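Lists > Small Rooms > Room talk

Radek Slanina, April, 4:10 pm

Hi all! Still fussing over our white room at Prirkthorpe (yes, again). The long shelf on the wall has me stuck. Bare it looks neat, but kind of cold?
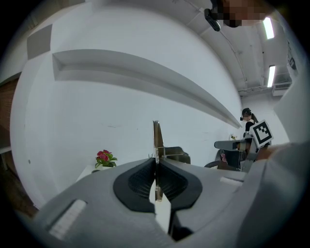 The long shelf, white walls, lights on.

Emiko wrote:
> What's on the table now? Start there.

Just the two little fake plants near the far edge of the square white one, a pinkish flower and a spiky succulent. I like them!! The flowered cushion on the black chair too.
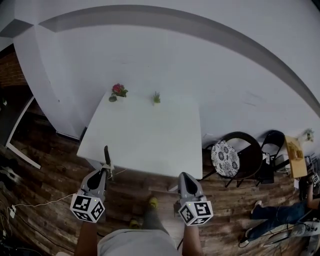 Natsumi Mizuno thinks the plants should move up to the ledge and leave the tabletop clear for working. I'm half sold, though they're tiny and it's a lot of wall. The right end has scuffs I'd love to paint over first. 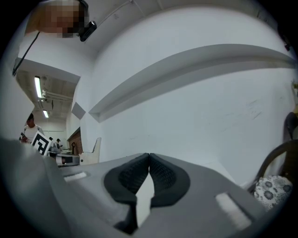 Does scuffed white need a whole new coat? Usually a sponge and a dab of matching paint will do.

Radek

Related threads:
Fake plants that don't look sad
Chair cushions, round, 2 for sale
Koyama shelf brackets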